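Unditz Books Declines to Call It an Epic: "The Salt Ledger" Arrives in November

Publisher skips the usual promises for Niloufar Rahimi's first fantasy novel for younger readers

FOR IMMEDIATE RELEASE

Unditz Books will publish "The Salt Ledger," a middle-grade fantasy by Niloufar Rahimi, in November. It is the first of 3 planned volumes, and the house would like it noted that the word is "planned." Readers have been sold a good many trilogies over the years that stopped after the second book, and the publisher sees no reason why anyone should take this one on trust.

The novel follows Pakzad, a river town where every promise made in public has to be written down and weighed. Twelve-year-old Zeleck is an apprentice clerk who finds a promise in the town ledger with her own name under it, in handwriting she doesn't know. The rest is the sort of thing that jacket copy usually spoils, so it will be left alone.

Press releases for books like this one tend to follow a pattern. The new author is compared to two famous authors. The world is "richly imagined." The heroine is "unforgettable," a claim made several months before anyone has had the chance to forget her. Unditz has put out releases of that kind in the past, and its editor, Houshang Jafarzadeh, has asked to be excused from another.

"I have read the phrase 'for fans of' so often that I no longer know what it means," said Jafarzadeh. "Half the time it means the book has a map in it. This book does have a map in it. I argued against the map and lost."

Jafarzadeh had doubts about the manuscript as well. The first draft opened with a prophecy, and he sent it back. The second opened with a dream, and he sent that back too. The published version opens with Zeleck being told off for bad spelling, and the prophecy now turns up in chapter 10, where most of the characters think it is a forgery. Whether they are right is left open at the end of the book, and early readers have not all been happy about that.

Rahimi taught middle school English before she began writing, and says the years in the classroom left her wary of books that adults are sure children will love.

"My students could smell a lesson coming from the first page," she said. "If a wise old man showed up with a stick, they put the book down. There is an old man in mine. He's wrong about nearly everything, and he doesn't have a stick."

The book takes a similar line on chosen heroes. Zeleck is told more than once that she is special, always by people who want her to sign something. The magic is small and slow and comes with paperwork. One advance reader complained that nothing catches fire until page 106, and the publisher has checked this and found it to be correct.

Some caution is in order about the ending. "The Salt Ledger" gets dark in its last chapters, and a character many readers will like doesn't come through it well. Jafarzadeh pushed for a warning to go in this release, partly for parents reading aloud at bedtime. He would not go so far as to say that the ending is "brave," a word he believes reviewers use when they were annoyed but don't want to say so.

The jacket and the chapter headings are by Shih-chieh Wan, whose drawings look more like an account book than a fairy tale. The sales department asked for a dragon. There are no dragons in the story, and after a long exchange of emails there is none on the cover — though a small lizard can be found on the spine.

Unditz will print 1,000 copies in hardcover to start with. That is a modest number, and it reflects what the house thinks it can sell, which other announcements in this field might try doing as well. A paperback will follow if the hardcover gives anyone a reason to make one. An audiobook, read by Hamidreza Yazdani, is due on the same day as the print edition and runs about 10 hours. Yazdani gives the prophecy in a flat, bored voice, at the author's request.

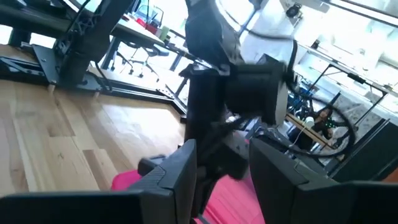
Black gripper fingers and robot arm, with a pink object on the floor.

Film and television rights have not been sold. There has been "interest," as there always is, and the publisher has decided not to announce it.

Advance copies are available to reviewers, librarians, and booksellers on request, in print or as a digital file. Reviewers are asked not to give away whose handwriting is in the ledger. They are otherwise free to say what they like, and Unditz will quote from bad reviews if they are short enough.

A second volume, with the working title "Zuvulon," is being written. Rahimi has turned in 3 chapters and thrown out one of them. No date has been set, and none will be given until there is a finished manuscript on Jafarzadeh's desk.

About the author
Niloufar Rahimi taught English to middle school students before turning to fiction. "The Salt Ledger" is her first novel.

About Unditz Books
Unditz Books is an independent publisher of fiction for children and teenagers. It puts out a short list each year and does not have a mission statement.

Press contact
Abbas Talebi, Publicity, Unditz Books
Interview requests for the author and the illustrator should be sent to the publicity desk before the end of the month. Please say which outlet you write for and whether you have read the book.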